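Visit report: the Lalallow workshop, two-arm table build
March 2021

Lalallow is a shared workshop on the ground floor of a former print works in Staltska. Members pay by the month and keep their own projects on their own benches. I went to look at one build, a table with a pair of small arms that the group calls Tirinano, because I am planning something similar in a garage and wanted to see the wiring before buying parts.

The build started in December. Total spend so far is 800 dollars, not counting the computers, which members already owned. Most of that went into servos. The frame was cheap and the brackets were cut from scrap plate. Parts that could be printed were printed on the shop machine, and the finger housings have been through several revisions.

The arms mount at the table edge. The early version was clamped to the tabletop and crept under load, enough to throw off any saved position after an hour of running. The current version bolts through a metal plate, and the group says the error at the gripper is now within 2 mm over an evening. I did not measure this. I did push on the base by hand and could not feel any play.

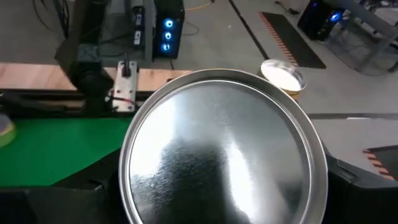
Fragkou

Lids are the current test part. A large round metal one is harder than it sounds. The rolled rim gives the fingers something to hold, but the flat face reflects the arm back at the wrist camera, and the reflection moves whenever the arm does. Their first detector looked for dark shapes on a light background and regularly picked out the reflected arm as a separate object. The replacement looks for the rim only. It is slower and, according to the log, fails less.

The green surface was chosen for contrast with metal and with the black fingers. I would copy this.

Wiring along the rail is tidy in places and temporary in others. Power and signal share a route at the base of the arm, and I was told that this caused dropped packets until the signal pair was twisted. The bus is limited to 15 commands per second in the present code, well under what the servos accept. Nothing I saw needed more.

The log held 300 lid attempts on the day I visited, with the grip width, motor current and result for each. Failures are sorted by cause. The largest group is a finger landing on top of the rim and stalling.

Still open on their list: a softer pad for the finger tips, strain relief on the cable bundle, and a proper stop button within reach of both sides of the table.

Parking is behind the building. The side door sticks, so pull hard.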